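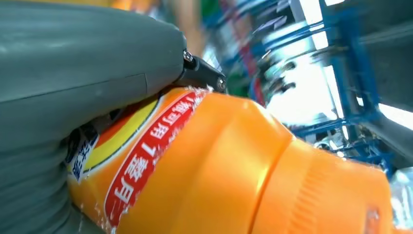 Decanting cleaning stuff: worth it or daft?

Breltville Households Board > Kitchen, Bathroom, Laundry

Started by mopandglory, August 15, 2026

mopandglory wrote:
Right, settle something for me please. My sister-in-law has gone full matching-bottles and poured every cleaner in the house into the same clear spray bottles with little handwritten tags. It looks lovely, I'll give her that. But I went to wipe down her hob last week and had to sniff three of them before I found the right one, and one of the sniffs nearly took my eyebrows off.

I keep mine in whatever they came in, all shoved under the sink, ugly as you like. She says I'm being old-fashioned and that the big refill pouches save her a fortune. Who's right?

tansy_658 wrote:
You are. Never decant anything you can't drink. My nan kept paraffin in a lemonade bottle and it's a miracle any of us got to secondary school.

Dunmore Pete wrote:
Bit strong, Tansy. I've decanted washing-up liquid for years into a pump thing by the tap and nobody has come to harm. There's a difference between soap and descaler.

tansy_658 wrote:
There is, and who in the house knows which one they're holding at six in the morning? My other half once did the bathroom mirror with fabric softener. It was in a bottle marked BATHRM in biro. Two days of smears.

mopandglory wrote:
Fabric softener on a mirror, I'm crying! What did it smell like?

tansy_658 wrote:
Very spring meadow. Couldn't see your face in it though.

Zanele Maluleke wrote:
I'm halfway between you all. I buy the orange bottles with the clear tops and when they're empty I fill them again with the same stuff from the big container. Same product, same bottle, same label on the front telling you what's in it. You get the saving without the guessing game. The only thing I'm fussy about is rinsing, as the old dribble at the bottom goes gloopy if you leave it.

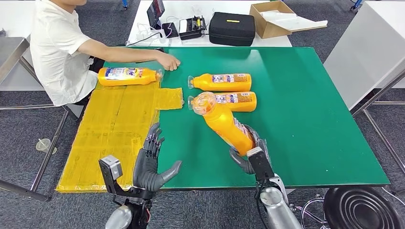 Svenja Frei reckoned when we talked about this on the allotment thread that refilling only pays if you buy the five litre size, and that the pouches come out nearly the same as a new bottle once you've spilt a bit down the worktop. I do spill a bit down the worktop, so she may have a point.

mopandglory wrote:
Ooh, I've never worked it out. I just assumed bigger was cheaper.

Dunmore Pete wrote:
Not always! Trummer's in Niltthorpe had the big floor cleaner on the shelf dearer per litre than the small one all through March. I told the lad on the till and he said yes, people keep saying. Look at the tiny number in the corner of the shelf ticket, that's the only one that matters.

Svenja Frei wrote:
I've been summoned. Yes, five litres or don't bother, and get a funnel. Also Pete, the small one was on offer, you can't count that.

Dunmore Pete wrote:
I can and I do. It was on offer for weeks. At that point it's just the price.

Zanele Maluleke wrote:
Coming back to labels, I've had a rethink, having just been through my cupboard. Keeping the original bottle is all very well but they don't last for ever. Wet hands, bleachy cloths, rubbing up against the U-bend, and the corners start to lift. The front is normally fine, it's the side with the small print that goes, and that's the bit with the instructions on and what to do if you get it in your eyes.

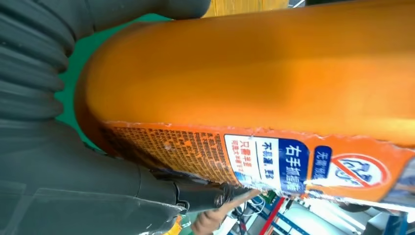 So my new rule is that once I can't read the small print, the bottle goes in the recycling and I start again with a fresh one. I was getting a good couple of years out of each and I think that was too long. I've also put a strip of wide clear tape round the newer ones, which helps, though it does trap a bit of water if you don't dry the bottle first. Ask me how I know.

tansy_658 wrote:
Sensible. I'd go further and take a photo of the back when it's new. I've got a whole album on my phone, it's very glamorous, mostly Sarkex limescale remover and one blurry one of the dog.

mopandglory wrote:
I like the tape idea. My sister-in-law won't though, it'll ruin the look.

kettle_1338 wrote:
Going against the grain here but I think you're all being a bit hard on the sister-in-law. I live in a flat with no under-sink cupboard at all, everything is out on an open shelf, and I couldn't stand looking at a row of shouty colours every day. I use plain bottles with proper printed labels, name on the front, dilution and warnings on the back, and the date I filled it. Took me one evening. It's the handwritten tags on string that are the problem, they fall off.

tansy_658 wrote:
And when you have a visitor with a toddler?

kettle_1338 wrote:
High shelf. Same as you'd do with any of it, I hope. Mind you, I'd never do it with bleach or drain stuff, that stays in the bottle with the childproof lid.

tansy_658 wrote:
Fine, I'll let you off. But only because of the date.

Dunmore Pete wrote:
Mopandglory, did you find out what the eyebrow one was?

mopandglory wrote:
Oven cleaner!! In a spray bottle with a tag saying "O". I'd taken it for orange. I've sent her this thread and she's replied with a thumbs up and nothing else, so we'll see. She's here for tea tomorrow and I'm going to leave a roll of clear tape on the side.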